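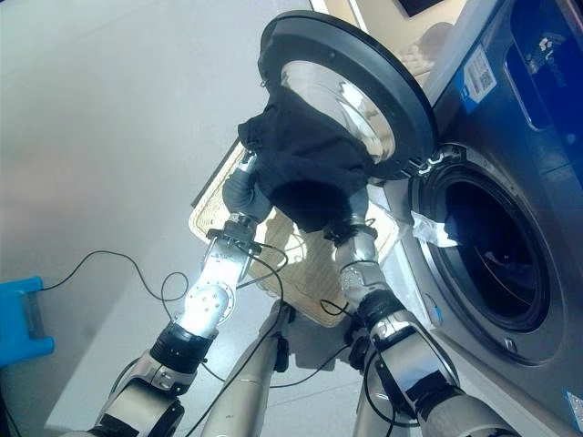

Progress Report to Nerken
Project Pramanik: two-handed handling of laundry, software part
Period covered: up to the end of January
Prepared by: Dilruba Munasinghe, Brerncombe

Summary

In this period we moved the work from rigid objects to clothes at the washing machine. The planner, the cloth perception and the arm controller now run together in one program, which we call Doto. We recorded 127 complete attempts with Doto and reviewed all of them. The perception part is on schedule. The planner is behind schedule by one work item, which I explain below. We do not ask for a change of the budget. We ask for a change in the order of two deliverables.

What was promised for this period

The work plan lists three items for the software team:

1. A perception module which finds points on a garment where a hand can take it.
2. A planner which moves both arms with the garment between them and respects the door and the opening of the machine.
3. A tool for replay, so that one attempt can be studied after it is finished.

Items 1 and 3 are delivered. Item 2 is delivered for one garment at a time, without re-grasping.

Perception

Tania Seneviratne is responsible for this module. The first version looked for the outline of the garment and selected two corners. This was good for a towel on a table, but it was weak for a crumpled garment, where the corners are usually hidden inside the folds. The second version does not look for corners. It gives a score to every visible edge or fold, and then it selects a pair of points with a suitable distance between them.

For training we labeled 1,000 images by hand. Of these, 727 show a garment partly inside the machine or very near to the door. We chose this share because most of the mistakes of the first version were made there.

Two difficulties remain. The first is dark cloth. When a black garment is in front of the black rim of the door, the depth values are poor and the color does not help. The module then sometimes places a grasp point on the rim. Tania has added a check against the known shape of the door, and the planner now refuses such a point. The check depends on a good estimate of the door angle, so it is a partial solution.

The second difficulty is the glass of the door. It is curved and it reflects the light strongly. We now mask the glass and fill this area with the model of the door. For cloth which touches the glass we have no reliable depth at the moment.

Planning

The planner treats the two hands and the cloth between them as one chain with a limited length. If the distance between the hands becomes larger than this length, the plan is rejected. If it becomes too small, the cloth hangs down and may catch on the door or on the basket, so there is a cost for this also.

The first plans were correct but very slow to compute. Ankit Chaturvedi found that most of the time was spent on collision checks between the forearms and the door. He replaced the detailed door shape with a small set of simple shapes, a little larger than the real door. The loss is that the right arm keeps more distance from the hinge side than it needs. We accept this for now.

Re-grasping is the item that is late. When one hand holds too much cloth, or holds it at a bad place, the robot should pass it to the other hand and take it again. The planner can produce this motion in simulation. On the real robot we have not allowed it yet, because the estimate of how the cloth hangs after the first hand opens is not good enough. Anjana Ekanayake is working on this and I expect a first test on the robot in the next period.

Control

Each arm has its own controller, and a common layer above them keeps the two hands in agreement. Earlier, if the left arm was delayed, the right arm continued and the cloth was pulled. Now the common layer slows down both arms when one of them is behind. The change is small in the code, but it removed the most frequent reason for an operator stop.

We also limit the force with which the hands pull against each other. The limit is the same for all garments. Hashini Saha proposed to set it lower for thin cloth, and this is planned after the re-grasping work.

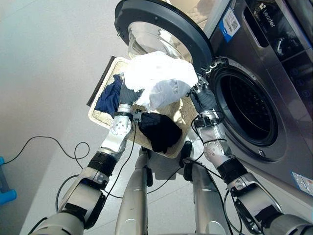
Replay tool

The replay tool shows the camera view, the selected grasp points, the planned path and the real path of both arms on one time line. It was written by Hashini. The operator can stop at any moment and ask which part of the software made the decision. Before this tool, the review of a failed attempt often ended with a discussion between the perception and the planning people about whose mistake it was. Such discussions are now much shorter.

The tool reads only our own log format. If Nerken wishes to open the logs with other programs, please tell us, and we will prepare a converter.

Review of the attempts

In the review we gave one main cause to every attempt which did not finish. The largest group is a wrong grasp point on dark cloth. The second is a plan which was rejected too late, when the hands were already near the opening. After these come the attempts where the hand took two layers of cloth or two garments together. In 17 attempts the team could not agree on one cause, and we keep these as a separate group. I preferred not to divide them between the other groups, as the numbers would then look more certain than they are.

The attempts were made with changing versions of Doto, so I do not give one success rate for the period. A rate with a fixed version will be in the next report.

Risks

The door is always fully modeled from one machine. If the project moves to another model of machine, the door shape and the opening must be measured again, and the glass mask must be adjusted. There is no automatic procedure for this.

Ankit is the only person who knows the collision code well. Anjana has started to share this work, and a written guide is half finished.

Change requested

In the work plan, the deliverable "several garments in sequence" comes before "re-grasping". We ask to exchange them. A sequence without re-grasping would stop at the first bad grasp, and the result would tell us little. The final date of the project and the costs stay the same.

Plan for the next period

Test re-grasping on the robot, first with light-colored cloth.
Freeze one version of Doto and measure it.
Extend the labeled images with more dark garments.
Finish the guide for the collision code.

The logs and the list of causes are in the shared project folder. Questions on perception can be sent directly to Tania, all others to me.

Dilruba Munasinghe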